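Skostix Desk Sorter
Made by Trivomura, sold in our Etholm shop and online

I'll come clean, I started making this one for myself! My desk used to be a drift of delivery slips, business cards, parts envelopes and little packets of screws, and every drawer tray I bought had three big wells that turned into three smaller drifts. So I cut some thin plywood, slotted it together, and kept going until I had something I reached for all day long.

The Skostix is an open-topped rack with two columns of narrow slots and a divider running up the middle. You can set it down beside your laptop and still have room for your elbows. The wood stays light brown because I don't stain it (I did try a dark one, and I couldn't find anything in it).
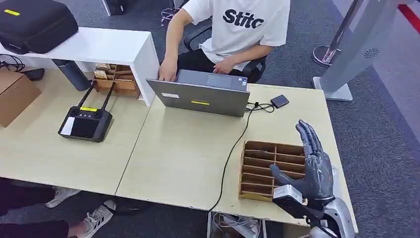

Does the sorter come put together?
It ships flat with all the slats in one bundle, and you slide them into the side panels by hand. No glue and no screws. Go slowly with the first slat and the others will follow along nicely.

What I keep in mine

Left column is paper: receipts waiting to be typed up, shipping labels, the odd postcard. Right column is small stuff, so cards, flat packets, spare cable tags, a sheet of stamps. I've had more than 100 business cards in mine with slots left over, though I wouldn't recommend collecting that many. Anything thick or lumpy should go somewhere else. A tape roll won't fit, and neither will your average stapler.

If you take payments at your desk, it's a good neighbor for a card reader. Slips go straight in a slot instead of wandering off under the keyboard. I like to run the laptop cable down the other side so it doesn't drag across the slats every time I move the computer. 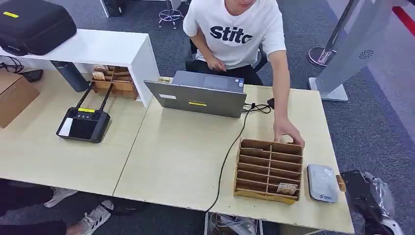

Caring for the wood

A dry paintbrush is the best thing I've found for getting dust out of the slots. For a sticky spot, use a barely damp cloth and let the rack air out before you put paper back in. Please don't soak it! Thin slats will cup if they get really wet, and then you'll be writing to me for new ones. (I do sell them, in packs of 2.)

If a slat feels tight, rub a bit of candle wax along the edge. That's what I do at home, and it slides like butter afterward.

Shipping and returns

Orders go out from Etholm within 48 hours, apart from a break in May when the workshop shuts. You have 90 days to send a sorter back if it doesn't suit your desk, and I don't mind if it's been built and used. Just take it apart again and lay the slats flat in the box, with the side panels on the outside.

One more thing on desks

People write in asking if it slides around. It sits fine on a plain tabletop, but if your desk is on wheels, or you've pushed two together and one creeps, add the little felt dots from the bag. Carpet helps keep the furniture put, too. We have it under our own work tables and I wouldn't go back to bare boards.
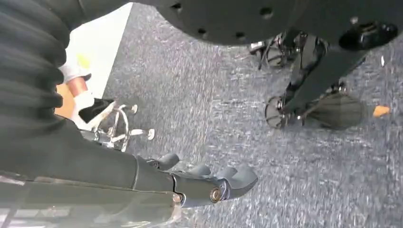
Down on the carpet: casters and a chrome chair base.

Spare felt dots are free with any order. Write "dots" in the notes box at checkout and I'll drop some in.

Halilović, Trivomura workshop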